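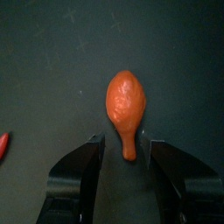 The drumstick from our play kitchen, on the green tabletop.

How I clean and sort the play food (and keep it that way)

If you have a play kitchen in your house, you know where the food ends up. Under the couch, in the bath, in my purse more than once. I do a big clean at the end of August, right before school starts, and I've finally got a routine I like enough to write down.

What you need: a dishpan, dish soap, an old soft toothbrush, white vinegar, 2 bath towels and some kind of bin. Mine is a Grivby with a lid, but a shoebox is fine.

Step 1. Gather everything
Go through the whole house with a laundry basket before you run any water. I skipped this the first year and had to do a second batch at bedtime. Check coat pockets!

Step 2. Pull out anything that can't get soaked
Felt food, wooden food, anything with a battery or a squeaker. Those get a wipe with a damp cloth and that's it. Hollow pieces with a hole in them go in this pile too, or you'll be squeezing gray water out of a tomato for a week.

Step 3. Soak
Warm water and a good squirt of soap, 8 minutes. I set the oven timer and drink my coffee. Hot water made the paint go tacky on a banana we used to have, so keep it at bath temperature.

Step 4. Scrub the bumpy ones
Smooth stuff like eggs and apples only needs a swipe with your thumb. The chicken drumstick is another story — it has all those little ridges and dimples in the skin, and crumbs and Play-Doh love to settle in there. Go in small circles over the fat end with the toothbrush, then run the bristles around the knob on the bone end, where sticky hands grab it. For dried-on gunk I dab on a mix of 1 part vinegar to 4 parts water, wait a minute and scrub again. My friend Teresa swears by baking soda paste, but I found it a pain to rinse out of the grooves.

Step 5. Rinse and dry
Cool water, then roll everything up in a towel and pat. Spread the pieces out on the second towel overnight. Please don't put them away damp (ask me about the corn).

Step 6. Sort
I tried sorting by color, which looked gorgeous for one afternoon. Now it's by meal: breakfast, dinner, fruit and veg, dessert. The drumstick lives with dinner, next to the peas. My daughter can put things back herself this way, and she mostly does.

Anything cracked or chewed through goes in the trash at this point. If you have a baby coming up behind, pull the small pieces too and stash them up high.

Between big cleans I give the favorites a quick wash on the first of the month, usually while pasta is boiling.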